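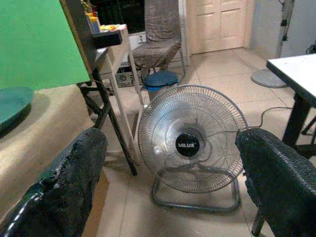
床置きの扇風機。ロゴはMILUX。

8月に夢日記の索引を作り直した。その作業記録を残しておく。

元の記録はノート四冊で、項目数は約600。これまでは日付順に番号を振っただけで、主題からは引けなかった。ネットラジオ「Serberg」の深夜枠でElsa Laaksonenが夢の分類法について話すことになり、事前に質問を受け付けるというので、自分の記録を先に整理しておこうと考えたのがきっかけである。

分類の枠組みは、彼女の著書(Killberg刊、日本語訳なし)の第二章に従った。原著は見出し語を「場所」「人物」「動作」「気分」の四系統に分け、一つの夢に各系統から最大一語を付ける。規則は単純だが、日本語で運用すると「動作」と「気分」の境界が曖昧になる。たとえば「迷う」はどちらにも入る。今回は、移動を伴うものを動作、伴わないものを気分とした。暫定的な基準であり、後で変える可能性はある。

見出し語は最終的に116語になった。初回の集計ではもっと多かったが、「駅」と「停車場」のような表記の違いによる重複を統合して減らした。統合前の語は備考欄に残してある。夢の中で使われた語そのものに意味があるとする立場もあるので、消すのは避けた。

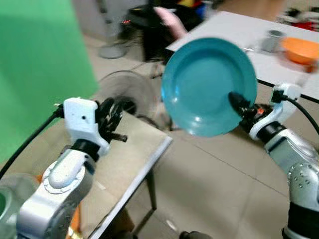
統合の際に迷ったのは、亡くなった人が出てくる夢の扱いである。原著では「人物」の下に一括されるが、私の記録では該当が64件あり、一語にまとめると検索の役に立たない。そこで、相手が話すもの、話さないもの、姿がなく声だけのものに下位区分した。声だけの夢は明け方の記録に偏っている。ただし起床直後に書いたものとそうでないものが混在しているため、この偏りから何かを言うつもりはない。霊的な交信と解釈するかどうかも、索引の段階では決めない。解釈欄は別の列にして、今は空欄にしている。

入力には表計算ソフトを使った。一晩の作業は60分までと決め、超えた分は翌日に回した。長く続けると語の選び方が粗くなる。前半に入力した分を見直すと、「水」と「海」の区別が途中から揺れており、結局ノート一冊分は付け直した。

番組に送った質問は一つだけで、同じ夢を繰り返し見た場合に、毎回独立の項目とするのか、最初の項目に追記するのか、という点である。原著の付録には後者の例しか載っていない。現状では独立の項目とし、相互参照を付けている。

放送は午前1時から。聞き取れた範囲の内容は、次の記事にメモとして載せる。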